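2025-07-23

Second week upstairs. The Nerkitz line took over the sorting at Cerside, so six of us from the packing floor now do hand demonstrations for it. You hold the gripper, do the task, put everything back, do it again. Zodwa Baloyi has the sheet with the targets. Mine is 45 runs before lunch. My wrist aches by the end.

Quieter than packing. I miss the radio. The chairs are better and the trees outside are nice to have.

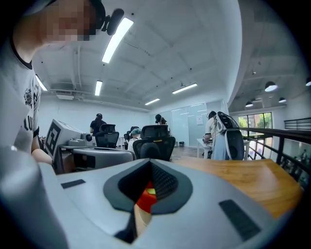

Later

Pay letter came. Same rate until August, then they review it. Zodwa asked if downstairs will hire again and got no answer. I'd go back if they did. Made soup, called Mom, bed early.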